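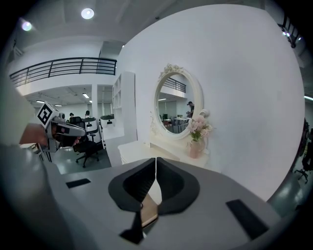 The oval mirror and the white vanity table in our upstairs-and-downstairs showroom, Garncombe.

About Plilletti

Plilletti is a small company for dressing furniture. We sell and restore vanity tables, mirrors, stools and small cabinets, most of them in white or cream. Our showroom is in Garncombe, in the former Manalastas building, and it is open to everybody.

How we started

We began 13 years ago with one rented room and 7 mirrors. At that time we only repaired frames. Customers brought us old mirrors with broken flowers or missing leaves on the carving, and we made the missing parts again and painted them in the same tone. After some time the same customers asked if we could find a table to go with the mirror, and so the furniture part of the company was born. Today it is the bigger part.

What we sell

Our collection has 32 models. The style is quite classic: carved crests, scrollwork, rounded edges, soft cream colors. We know that this style is not for every home. Many of our customers have very modern rooms with plain white walls, and they want a single piece with ornament in it. We think a mirror with a thick frame looks very good in such a room, and this is also how we like to show it.

Each vanity table can be bought with or without its mirror. The mirrors are hung on the wall and do not stand on the table, so you can choose the height which is comfortable for you when you sit. Please measure your chair before you come to us. It is a small thing but it saves a second visit.

Restoration

The workshop still accepts mirror frames and small tables. A normal repair takes 4 weeks. In August the workshop is closed, but the showroom stays open. We do not replace old glass if the customer wishes to keep it, even when it has spots. Please tell us this at the beginning, when you leave the piece.

Delivery

We deliver with our partner Traketent, who also hangs the mirror on your wall if you order this service. For heavy frames we recommend it strongly. Please tell us what kind of wall you have, and send a photo if you are not sure.

Visit us

You can come without an appointment until 5 p.m. If you wish to speak about a restoration, please write to us before, so that a person from the workshop can be present. There are tables and chairs where you can sit down with the catalog and the paint samples, and you may borrow the samples to take home.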